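3.2 Mulch depth and the health of young garden trees

We were keen, from the very start, to work in gardens that people really live in, with all the footballs and washing lines that go with them, and so the 176 young trees in this part of the study stood in private gardens on the Gallerov estate. Each household was asked to keep a ring of bark mulch round the trunk at a depth of either four or eight centimetres, and to leave the pruning to us. Leaf colour and new shoot growth were scored every March by the same two people (Bajwa and Mohmand), who had no list of which tree had which depth.

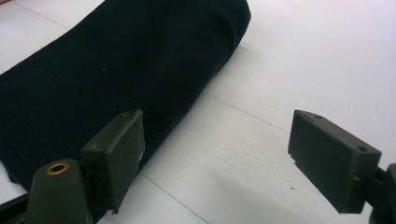 Figure 4. Folded black fabric on a white surface, with the gripper fingers.

The deeper rings did rather well, we are pleased to say, and most of all on the sandy plots at the lower end of the estate, where the soil dries out quickly in a warm spell. On the heavier clay the two depths were much harder to tell apart. Several householders had, quite understandably, heaped the bark right up against the trunk to keep things tidy, and we found soft, damaged bark on a number of those trees; they are treated separately in the tables, as Keogh and Prajapati suggested when they read our first draft.

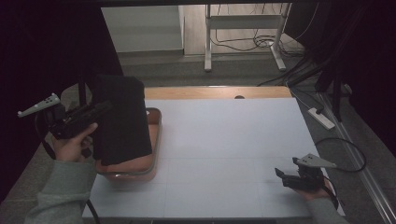
3.3 Watering in the first two summers

Householders also kept a simple watering diary, and we remain very grateful for the patience with which they filled it in.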